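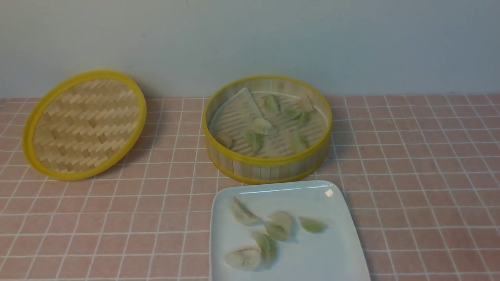
Figura 1 – Bancada da tarefa, com a vaporeira de bambu, a tampa e o prato branco.

Relatório do projeto: ensinar uma tarefa de cozinha por teleoperação
Autoras: Sharon Mollel e Rosário Aguiar

1. Objetivo

O nosso projeto estuda como uma pessoa pode mostrar a um robô a transferência de dumplings entre um prato e uma vaporeira. Escolhemos esta tarefa porque as peças são pequenas, têm formas irregulares e ficam muitas vezes encostadas umas às outras. A pessoa comanda os braços à distância e o sistema Arkik grava os movimentos das juntas, a abertura das garras e as imagens das câmaras.

2. Método

Cada demonstração começa com as garras fechadas. O operador aproxima uma garra, abre os dedos só o necessário e segura a peça pela parte mais grossa. No início nós segurávamos pela ponta, e a peça rodava durante o transporte.
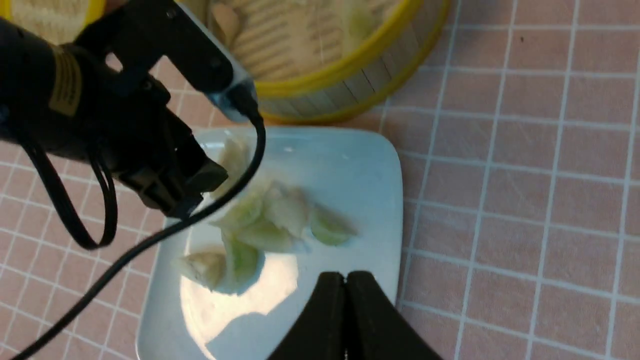

Depois desta mudança, definimos também uma regra para o caso de duas peças coladas: primeiro separar com um dedo da garra, e só depois pegar. Gravámos 356 demonstrações válidas, das 500 que tínhamos previsto em abril. As outras ficaram por fazer, por falta de tempo no laboratório Solcombe.

3. Dificuldades

A maior dificuldade foi a profundidade. Pela câmara do punho é difícil julgar a distância até ao fundo da vaporeira, e a borda esconde uma parte do interior. Rosário preferia trabalhar devagar, com muitas pausas, mas as pausas longas prejudicaram o treino – o modelo aprendia a ficar parado. Passámos a cortar as pausas com mais de 1000 milissegundos.

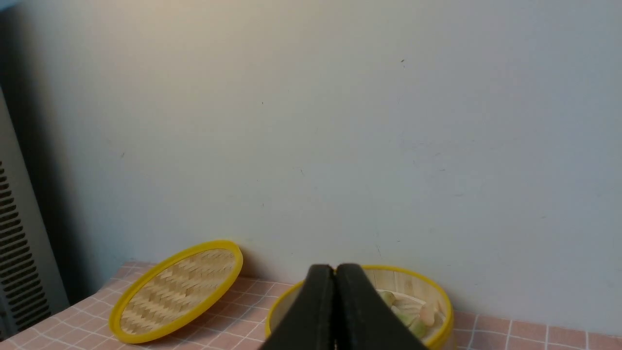

É preciso ter experiência para fazer as demonstrações?
Alguma prática ajuda bastante. Recomendamos uma tarde de treino com objetos maiores, sem gravar, antes de passar às peças pequenas.

4. Trabalho futuro

Queremos repetir o treino com dois operadores e comparar os resultados em separado.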